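The Bed as a Work Surface: Folding and Sorting in Small Bedrooms
Project report, Relberg group
Jannik Voß, Pascal Görtz, Torben Grube
Supervisor: Hartmut Stöcker

1. Why we doubted the advice

Most tidying guides tell you to do your folding on the bed. The claim is that a bed is big, flat, at a handy height and already in the room. The Tinside booklet we were given as a starting text goes further and says that folding on the bed saves "up to 100 hours" over the life of a household. It gives no source for this. Lutz Pfeiffer, who marked our outline, asked where the figure came from and we could not tell him.

Our own view at the start was that a bed in a small bedroom is seldom free. It is the place where things land when the shelves are full. Any advice that begins with "clear the bed" has skipped the hard part.

2. The room

The bed stands along a plain white wall and has only a fitted sheet on it. A closed cardboard box sits at the back against the wall, with a crumpled checked cloth next to it and a plastic bag behind that. The white shelf unit at the bedside ought to take some of this, but there are more boxes and papers piled up on that side as well.
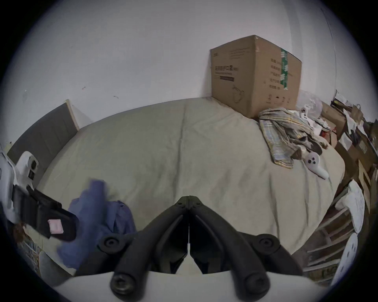 We did not want to tidy first and then test, as that would have given the booklet the answer it wanted. The rule we settled on was that things at the back could stay there and only the front half of the bed was to be used. Pascal thought this was too kind to the method. He may be right, and we come back to it in section 4.

3. Folding

The booklet's steps are to lay the garment out, smooth it, fold it lengthwise and then fold it in from the ends. Smoothing is where we lost patience. A fitted sheet has creases of its own, and a soft surface gives when you press on it, so you never quite know whether you are flattening the garment or the bed. The Oltmanns method, which we read for comparison, asks for a hard table for exactly this step.

Long garments are the worst. One end can be lying in a fair rectangle while the other is still up in a peak.

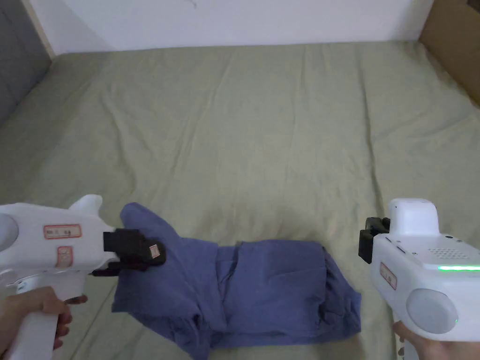

Page 4

We agreed that the result was acceptable for a drawer. We did not agree that it was better than folding on a table, and none of us would claim that it was quicker.

4. What we can't say

This was one bed in one room. Weston's handout treats bed height as the main thing, and we did not vary it. We also gave ourselves the front half for nothing, which most people with a full bed would have to earn by moving things elsewhere. Torben wanted to add a score for neatness, but the three of us could not settle on what a score of 4 would look like, so it was dropped.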